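Hornura: Wörter fürs Wohnzimmer

README und Datenblatt zur Version 2
Stand: 4. Feb. 2022
Zusammengestellt von Marwan Smadi

Worum es geht

Schön, dass ihr hergefunden habt! Hornura ist eine Sammlung deutscher Alltagswörter für Sitz- und Liegemöbel und für alles, was so dazugehört: Sofa, Couch, Kanapee, Chaiselongue, Ottomane, dazu Schemel, Hocker, Fußbank, Nackenrolle, Paradekissen und was die Leute sonst noch zu Hause sagen. Angefangen hat es mit einem Streit am Küchentisch, ob ein Diwan eine Rückenlehne haben darf (wir haben das bis heute nicht geklärt, und im Datensatz stehen beide Meinungen friedlich nebeneinander). Aus dem Streit wurde ein Zettel, aus dem Zettel eine Tabelle, und die Tabelle liegt jetzt vor euch.

Die Sammlung enthält 531 Stichwörter mit Bedeutungsangabe, grober Herkunftsregion und, wo wir einen hatten, einem Beispielsatz. Sie beruht auf etwa 900 Rückmeldungen, die uns über den Fragebogen, per Brief und manchmal auch auf der Rückseite einer Postkarte erreicht haben. Über die Postkarten haben wir uns besonders gefreut, auch wenn das Abtippen gedauert hat.

Was in den Dateien steckt

woerter.csv ist die Haupttabelle, eine Zeile pro Stichwort und Bedeutung. Wer mit einem Wort zwei verschiedene Möbel meint, bekommt also auch zwei Zeilen.
belege.csv enthält die Beispielsätze, so wörtlich wie möglich und mit allen Eigenheiten der Schreibung.
regionen.csv übersetzt unsere Kürzel in lesbare Gebietsnamen.
aenderungen.txt ist das Protokoll der Korrekturen seit der ersten Fassung, leider nicht überall gleich ausführlich.

Die Spalten der Haupttabelle

stichwort: Grundform in heutiger Rechtschreibung
variante: die Form, wie sie uns genannt wurde, zum Beispiel Kanabee oder Schesslong
bedeutung: kurze Umschreibung in unseren eigenen Worten
region: Kürzel, siehe regionen.csv
alter: grobe Altersgruppe der Person, die das Wort benutzt, oder leer
gebrauch: noch üblich, nur scherzhaft, nur von den Großeltern gehört
beleg: Verweis auf belege.csv

Alle Dateien sind in UTF-8 gespeichert, das Trennzeichen ist ein Semikolon. Bitte stellt das beim Öffnen in der Tabellenkalkulation von Hand ein, sonst landet alles in einer einzigen Spalte und man erschrickt ein bisschen.

Wie gesammelt wurde

Der Fragebogen lief über Furen, unser kleines Umfragewerkzeug, und lag im November zusätzlich auf Papier in der Polsterei Manero aus. Dort sitzt man beim Warten ohnehin gut, und wer gerade seinen alten Ohrensessel abgegeben hat, redet gern darüber! Gefragt haben wir immer offen: Wie nennt ihr das Möbel, auf dem zu Hause mehrere Leute nebeneinander sitzen? Wie heißt das, worauf die Füße liegen? Gab es früher ein anderes Wort dafür? Vorgaben zum Ankreuzen gab es keine, weil man sonst nur zurückbekommt, was man selbst hineingeschrieben hat.

Die Beispielsätze haben wir danach einzeln durchgesehen. Familiennamen, Adressen und alles, was jemanden erkennbar machen könnte, sind entfernt. Bei Tante Soundso steht jetzt eben nur noch Tante, was dem Satz in den meisten Fällen nichts nimmt.

Was ihr bedenken solltet

Die Sammlung ist nicht repräsentativ, und sie will es auch nicht sein. Der Südwesten ist stark vertreten, aus dem Nordosten haben wir viel zu wenig. Ältere Befragte haben im Schnitt mehr geschrieben und auch mehr seltene Wörter beigesteuert, was in den Zahlen so aussehen kann, als sei früher alles bunter gewesen. Vielleicht stimmt das sogar, aus unserer Tabelle lässt es sich aber nicht ablesen.

Beim Wort Sessel wird es verzwickt. In Österreich ist damit oft der einfache Stuhl gemeint, und der Sessel der anderen heißt dort eher Fauteuil. Wir haben solche Fälle mit eigenen Zeilen aufgenommen, sind aber sicher, dass uns einiges durchgerutscht ist. Ähnlich geht es mit Polster und Kissen, bitte schaut da immer in die Spalte region, bevor ihr zählt.

Lizenz und Mitmachen

Ihr dürft die Daten frei verwenden, verändern und weitergeben, solange ihr Hornura als Quelle nennt. Neue Wörter nehmen wir sehr gern, am liebsten mit Ort und einem ganzen Satz, in dem das Wort so vorkommt, wie man es am Tisch sagen würde. Einsendungen mit mehr als 500 Zeichen pro Beleg kürzen wir, fragen aber vorher nach. Die Belege für die nächste Fassung sammelt der Ordner Kirkegaard, den wir vor jeder neuen Ausgabe gemeinsam durchgehen.

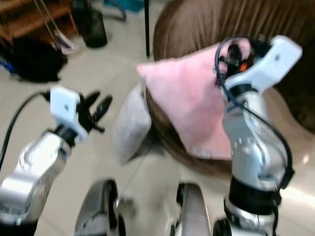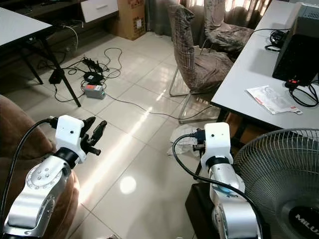

Kann ich auch ein Wort einschicken, das nur in meiner Familie benutzt wird?

Familienwörter sind herzlich willkommen. Tragt bei der Region bitte den Ort ein, an dem das Wort gesprochen wird, und schreibt in die Bemerkung, dass es sich um ein Hauswort handelt. In der Haupttabelle erscheint es dann mit dem Kürzel fam, damit man es beim Auswerten leicht herausfiltern kann. Wenn ihr noch wisst, wer das Wort aufgebracht hat und bei welcher Gelegenheit, schreibt es gern dazu, Namen nehmen wir vor der Veröffentlichung heraus.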